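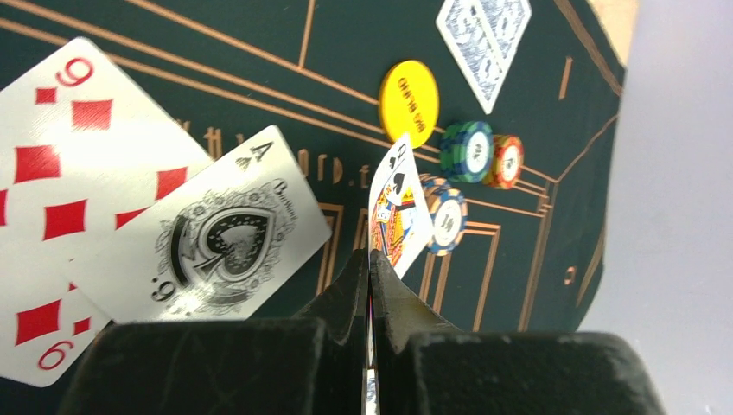
Photo: Lina Saab

Last updated 26 February 2018

Chapter 3: Reading the Table

I learned cards at my aunt's kitchen table in Dolham, on a plastic cloth that made every deal slide off toward the sugar bowl. So the first time I sat down at a proper green felt table, I spent most of the evening just enjoying how the cards stayed where you put them. I lost all my chips before I'd worked out what anyone was doing, and I had a wonderful time!

That evening is pretty much the reason for this chapter. In the last two we talked about coins and dice, where every try starts fresh and the past doesn't matter. A coin has no memory. A deck of cards does, in a way, and once you get used to that idea, a lot of the rest of this book gets easier.

Take the nine of diamonds and the ace of spades. Once both of them are lying face up on the felt, nobody else at the table can be holding either one (if somebody is, you need a new deck, or new friends). There were 52 cards before the deal, and now there are 50 you haven't seen. Three aces are left among them, and three nines. Twelve diamonds, twelve spades. If I asked you for the chance that the next card you see is an ace, you'd say 3 out of 50, and you'd be right. That's a touch better than one in seventeen.

Now put a card face down next to them. Does it change the answer? My students in Jafri argue about this every January, and I let them go at it for a good 10 minutes before I step in. Half of them want to say there are only 49 cards left, so the number must move. But you haven't learned anything from a card back. That face-down card could be an ace, and so could the top card of the deck, and as far as you know they're equally likely. It's still 3 out of 50 for either one. If that bothers you, good, hang on to the feeling and we'll come back to it in Section 3.2 with a full worked problem.

What you can see counts. What you can't see stays in the pile of "could be anything," wherever it happens to be sitting.

A word about chips, too. People get shy about them in a classroom, and I understand that, but I've never found a better way to make someone take a guess seriously. We don't play for money in my room. Everybody gets 45 chips at the start of the unit and has to put some of them behind each answer, and the quiet kid in the back row who has been nodding along suddenly wants to know exactly how sure he is. We'll use chips as our unit in the exercises. When a problem says a bet is worth 10, it means 10 chips, nothing fancier.

You'll want a deck for this chapter. Any deck will do, and it can be an old one with bent corners as long as it's all there (take the jokers out first). Deal on a towel if you don't have felt. Toward the end I'll ask you to pool your results with the rest of the class until you have nearly 1000 deals written down, which sounds like a lot until everybody pitches in. Keep your tally sheet somewhere safe. Mine from college went through the wash in a shirt pocket and I had to start over.

3.1 What a Card Tells You

Shuffle well, put the deck down, and turn over the top card. Before you look at the next one, write down how many cards of the same suit must still be in the deck.

Contact the Dasar Math Readers desk | © 2018 Zenell Press | Back to top

We use cookies to remember your page and text size. By continuing to read you agree to their use.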